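Chapter 8

Forecasting Tournament Outcomes

After reading this chapter you should be able to:

convert bookmaker odds into implied probabilities and remove the margin
build a simple rating for each team from past results
combine ratings and a fixture list into a forecast of final standings
state how much confidence a small number of matches can support

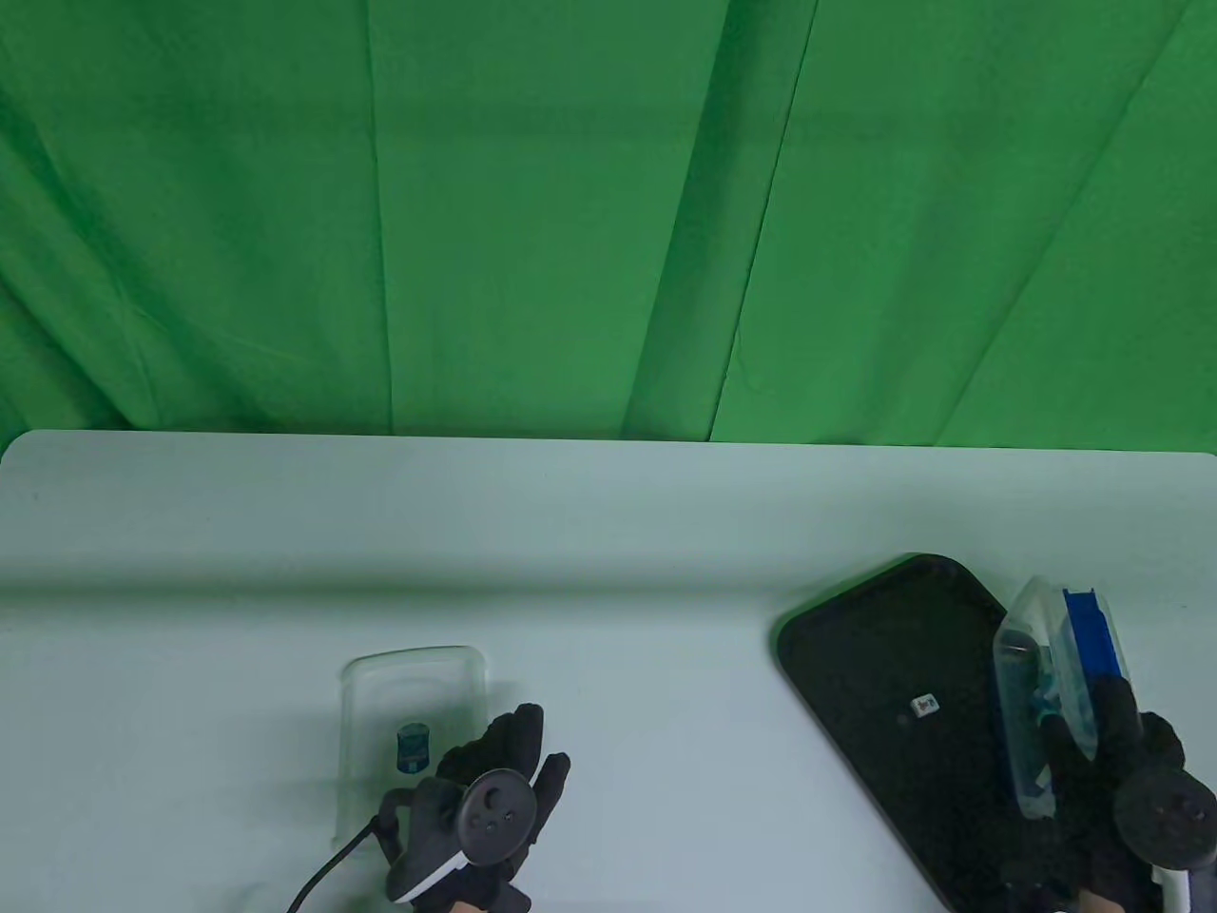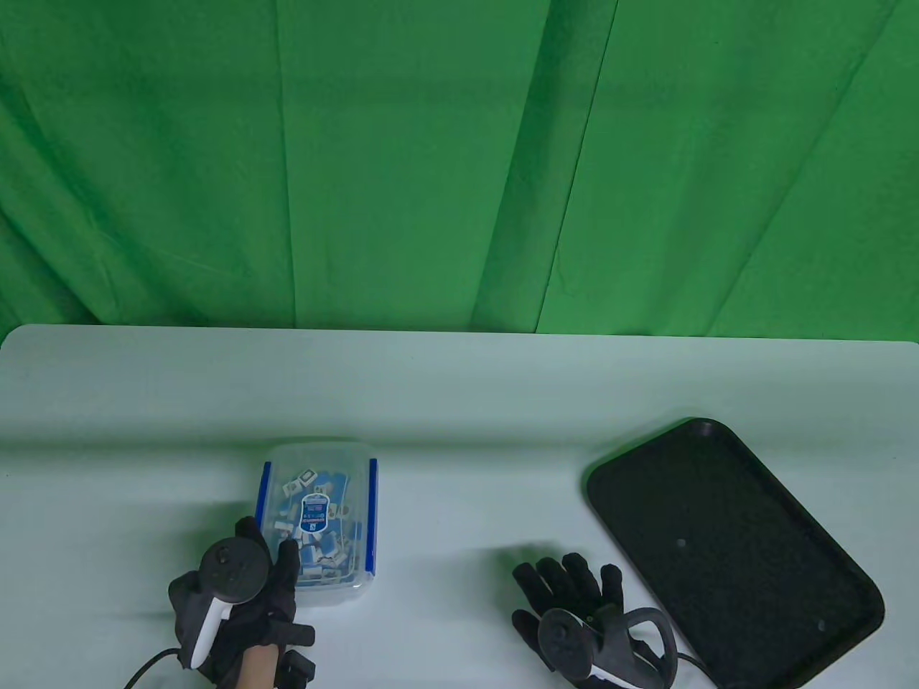

Photos: Lekel Picture Library. Clear plastic containers on a white table.

8.1 Why forecasting belongs in a sports analytics course

A preview article published before a tournament normally names a favorite, lists one or two challengers, and gives reasons. The reasons are often sound. A team has a settled lineup, a strong defensive record, or a favorable sequence of home matches. What the article seldom provides is a number. A reader who is told that a team "should win" does not know whether the writer means a probability of 0.55 or 0.90, and the two statements have different consequences for anyone who has to act on them.

This chapter treats a forecast as a probability distribution over outcomes. The favorite is the team with the largest share of that distribution. In a competition with several closely matched teams, the favorite may have a probability of winning well below one half. Such a team is more likely to miss the title than to take it, and it is still correctly called the favorite. Students who keep this point in mind will avoid most of the errors in Exercises 8.1 through 8.3.

The running case is the Lau Cup, a round-robin rugby competition in which every team plays every other team once. Standings are decided by match points, with point difference used to separate teams that finish level. Two of the entrants, Zundby and Sarnano, appear in the worked calculations. The methods apply with small changes to soccer, field hockey, and other sports in which two teams meet for a fixed period and the score is recorded.

8.2 Implied probability and the bookmaker margin

Odds are the most widely available public forecast. In decimal form, odds of d mean that a winning stake of one unit returns d units, including the stake. The implied probability of the outcome is

p = 1 / d

Odds of 4.00 therefore imply a probability of 0.25, and odds of 1.25 imply a probability of 0.80.

If the implied probabilities for every possible outcome of a match are added together, the total will normally be greater than one. The excess is called the margin, or overround. It represents the price charged for offering the bet and has no meaning as a probability. Before odds are used in a model, the margin must be taken out. The simplest method divides each implied probability by the total.

Suppose a match between Zundby and Sarnano is priced as follows:

Zundby to win: 1.60
Draw: 20.00
Sarnano to win: 2.50

The implied probabilities are 0.625, 0.050, and 0.400. Their total is 1.075, so the margin is 0.075. Dividing each value by 1.075 gives 0.581, 0.047, and 0.372, which sum to one.

Proportional scaling assumes that the margin is spread evenly across the outcomes in relation to their size. In practice it may be heavier on unlikely outcomes. This pattern is known as the favorite-longshot bias and is taken up again in Section 8.6. For matches between teams of similar strength the correction is small, and proportional scaling is adequate.

8.3 Ratings from past results

A rating is a single number that stands for the strength of a team. Ratings are useful when odds are unavailable, or when the analyst wants a forecast that does not depend on the market.

The form used in this chapter is a points rating. The difference between two ratings is the expected winning margin on a neutral field. If Zundby has a rating of 8 and Sarnano a rating of 3, Zundby is expected to win by five points. Home advantage is added as a constant. In the Lau Cup data the constant is 3, so the expected margin rises to eight points when Zundby is at home and falls to two points when it is away.

Ratings are updated after each match according to the rule

new rating = old rating + k × (actual margin – expected margin)

The constant k controls the speed of adjustment. A large value makes the rating respond quickly to recent form but also to chance. A small value gives a stable rating that may lag behind a real change, such as the loss of several first-choice players. Values between 0.05 and 0.15 are a reasonable starting range, and the final choice should be made by testing on matches that were not used to fit the model.

Worked example. Zundby, rated 8, plays at home against Sarnano, rated 3. The expected margin is eight points. Zundby wins by 18. With k = 0.10 the adjustment is 0.10 × (18 – 8) = 1.0. Zundby moves to 9 and Sarnano moves to 2. The sum of the two ratings is unchanged, and this should be checked whenever the update is coded by hand.

Very large margins carry less information than their size suggests. Once a match is decided, coaches replace players and teams take risks they would otherwise avoid. Many analysts therefore cap the actual margin before applying the update. In this chapter the cap is 30 points. A win by 76 is entered as a win by 30.

8.4 From expected margin to win probability

An expected margin is a central value. Individual results are scattered on both sides of it, and the amount of scatter has to be estimated. The usual assumption is that the actual margin follows a normal distribution whose mean is the expected margin and whose standard deviation, written s, is the same for all matches.

Under this assumption the probability that the stronger team wins is the area of the distribution above zero. If the expected margin is m, the probability is found by looking up m / s in a table of the standard normal distribution. With m = 8 and s = 16, the ratio is 0.50 and the probability is 0.69. With m = 2 and the same s, the ratio is 0.125 and the probability is 0.55.

The effect of the venue is visible in these two results. Zundby has the same rating in both cases, and the difference between 0.69 and 0.55 is due entirely to the place where the match is played. In a single round-robin, where some teams have more home matches than others, the fixture list is part of the forecast.

The normal approximation ignores draws. In rugby they are rare enough that the omission has little effect on a title forecast. In soccer they are common, and a model that works directly with goals scored should be used instead. One such model is described in Chapter 9.

8.5 Simulating a tournament

When the probability of each match is known, the probability of each final table could in principle be calculated exactly. The number of combinations grows quickly, however, and tie-breaking rules make the algebra tedious – simulation is the standard approach.

The procedure is as follows.

1. List all remaining fixtures with the home team marked.
2. For each fixture, draw a margin at random from the normal distribution with the appropriate mean and standard deviation.
3. Award match points according to the competition rules.
4. Rank the teams, applying the tie-breakers in the correct order.
5. Record the winner and the full table.
6. Repeat steps 2 through 5 many times.

The share of runs in which a team finishes first is the estimate of its probability of winning. The same runs also give the probability of finishing last and the distribution of total match points, at no extra cost in computing time.

Two implementation details cause frequent errors. Bonus points, where the rules provide for them, must be modeled explicitly, because a team can lose a close match and still gain ground on a rival. Second, ratings should remain fixed within a run unless there is a clear reason to update them. Updating within a run is a legitimate way to express uncertainty about strength, but it changes the meaning of the output and should be reported.

8.6 Sources of error

Short seasons. A team in a small round-robin plays few matches, and a single bounce of the ball can decide one of them. Wide distributions at the start of a tournament are a property of the format and do not indicate a poor model.

Stale ratings. National teams may go several months without a competitive match. A rating carried over from the previous season describes a squad that may no longer exist. A common correction moves every rating part of the way toward the mean before the new season begins.

Selection news. Lineups are often announced late in the week. A forecast made on Wednesday cannot include an injury reported later, and forecasts should always be stored with the time at which they were made.

Favorite-longshot bias. Where odds are used as inputs, the probabilities of weak teams may be overstated after proportional scaling. The size of the bias differs between markets and should be estimated from data.

8.7 Terms used in this chapter

Expected margin: the mean of the distribution of winning margins for a given match.

Implied probability: the reciprocal of the decimal odds, before removal of the margin.

Overround: the amount by which the implied probabilities of all outcomes exceed one.

Points rating: a measure of team strength expressed on the scale of the score.

Section 8.8 applies the full procedure to the opening round of the Lau Cup. The fixture list and starting ratings are given in Table 8.1.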